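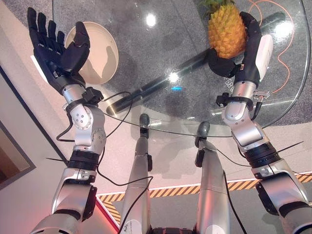 Third month of automating the prep room at Fareo, and management still says nobody's job changes. Mine already has. I used to cut fruit for 174 trays; now I watch a machine. One hand around a pineapple, the other wide open beside the plate. I'm the backup plan.

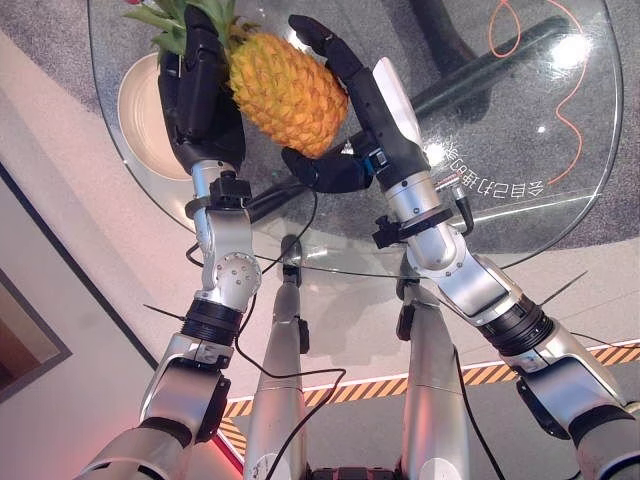
Photo: Yasaman Karimi

Two hands on one fruit. Zohreh does that with one and talks the whole time. She's been moved to "oversight" — same pay, more forms.
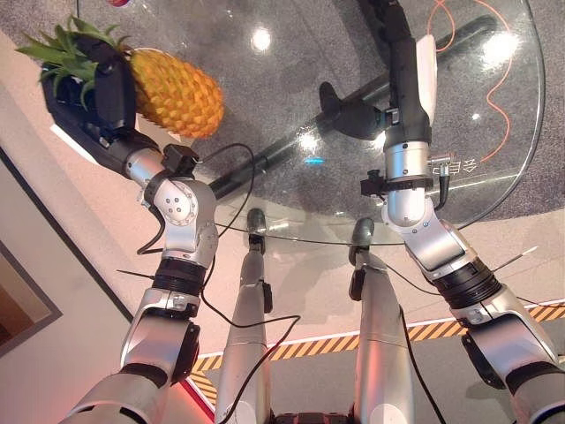

Do we get a say in where it goes next?
Only through the shift lead, and she hears about it in August, same as us.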